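# Toder slatted workbench, aluminium, one month in

I do small computer repairs out of a single garage in the evenings, mostly older desktop towers that come in for a new drive or a clean. For years I worked on a folding table with a towel on it. In September I replaced it with the Toder slatted bench, the light grey one, bought from Ferreira for $700 plus $64 delivery.

It comes flat in two cartons. The top is made up of aluminium slats that slide into a pair of end rails, and the legs bolt on underneath. The instructions are drawings only and the third drawing shows the rails the wrong way around, so check which side has the threaded holes before you tighten anything. Silvan Ortner helped me with the legs and we were finished before dinner. The hex key in the box is soft. Use your own.

The main thing I wanted was a surface that stays flat under a full-sized tower lying on its side. A steel case with the power supply and drive cage still in it is heavy at one end, and the old table used to bow. The Toder doesn't move. I can lean on a stubborn connector and the bench stays where it is.
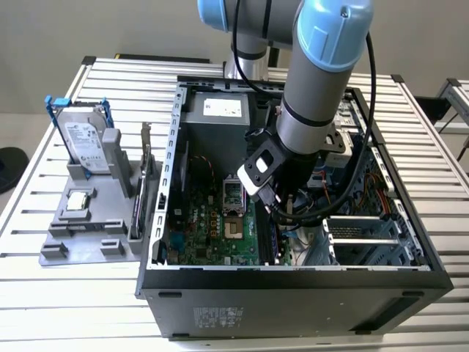

*An older tower open on the slats, with a 3.5-inch Seagate in its blue caddy at the left.*

The colour turned out to matter more than I expected. Dark screws show up well against light grey, and so do the small black feet that fall off old cases. Against that, the gaps between the slats will take an M3 screw if you drop it at the right angle. I now keep a magnetic dish beside the case and put every screw straight in it. Toder sells a set of filler strips, part 808, which would fix this, but they were out of stock when I ordered and I haven't gone back for them.

Parts holders sit well on it. I use a grey 3D-printed one with a slot at the back where a drive can stand upright in its caddy. It saves a lot of bench space compared with laying drives flat, and I can read the label without picking anything up. If you print one, make the base wide. A 3.5-inch drive is heavy for its size and a narrow stand will tip.

One caution on static. Bare metal isn't a good place to set down a loose board, and the bench has no grounding point of its own. I put a mat down for boards and cards and only use the slats for whole cases. Trinity Mahmoud has the Modton bench with the rubber top and doesn't need to do this, but hers marks easily and is harder to keep clean. Mine gets wiped down with a damp cloth.

Other complaints are minor. The levelling feet have a short range, so a sloping garage floor may need a shim on one side. There is no shelf or drawer, and the Flokia drawer unit that the shop suggests is too tall to fit under the lower setting. The slat ends came with plastic caps and two of mine were loose - a dab of glue sorted them.

Would I buy it again? For full towers, yes. If you mostly fix laptops and phones, a cheaper bench with a soft top would suit you better, and you'd lose fewer screws.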